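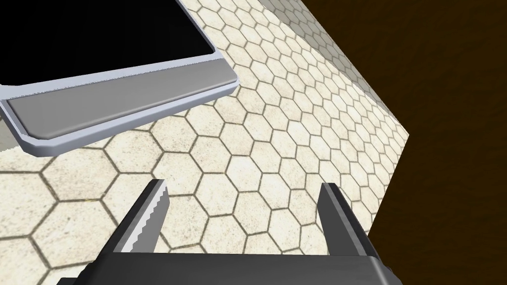 **tessabit:** Clirach says 200 sim runs each before Febuary or no real arm time. bit steep imo

**mudlark4:** not steep, leave it going overnight. sim wrist cam still tilted for anyone else?

**tessabit:** yep. fingers open fine, just dont trust the angle

**oddsocket:** I'd fix the mount first. 30 runs at a bad angle is 30 wasted

**mudlark4:** disagree, Soritz team never touched theirs 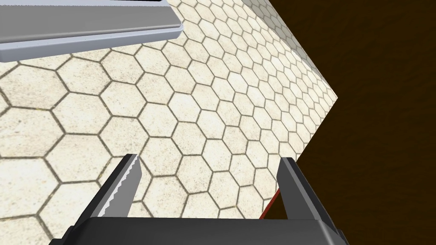

## Mount offset, round 2

**oddsocket:** trying it tonight, will post teh numbers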